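Showing the block-sorting table on open day

I wrote this section after running the Mevine table for visitors myself, so it's the order that works for me. Your hall may be noisier than mine (lucky you if it isn't!).

1. Lay the flowered cloth flat and push the three bins together along the back edge, with the black one in the middle. Red goes on the left, blue in the black bin, green on the right.

2. Switch on both arms and let them sit for 3 minutes before you load the Tister program. I use the wait to say hello and ask who has blocks at home.

Caution: keep visitors behind the front rail once the arms have power. Kids love to reach in, and so do their dads.

3. Scatter a mix of colors on the open part of the cloth, then press Start. Let people watch a few blocks go in before you start talking again.
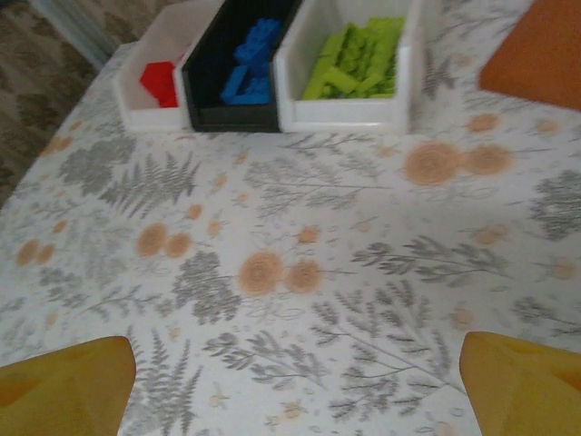
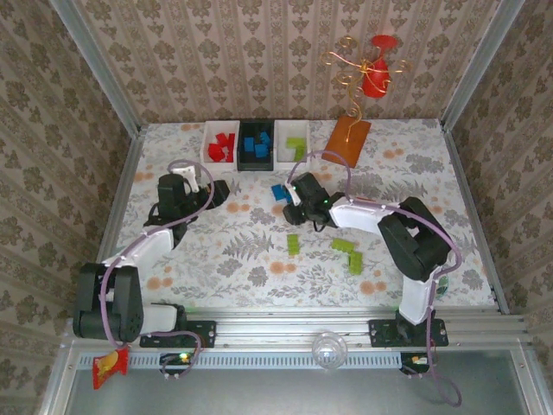
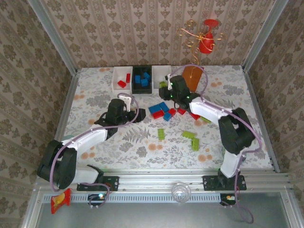 Red, black bin for blue, green: same bin order every time.

4. Invite questions while the arms work. The one I get most is "what if it drops one?" Tell them you pause the run, put the block back on the cloth and press Resume.

Note: if you see error 1058, a cable has probably worked its way out at the base. Stop the program, turn off the power, push the plug back in and go back to step 2.

5. Run one group of 20 people at a time, and give each group about 6 minutes. Then swap in the next bunch and mix up the blocks again.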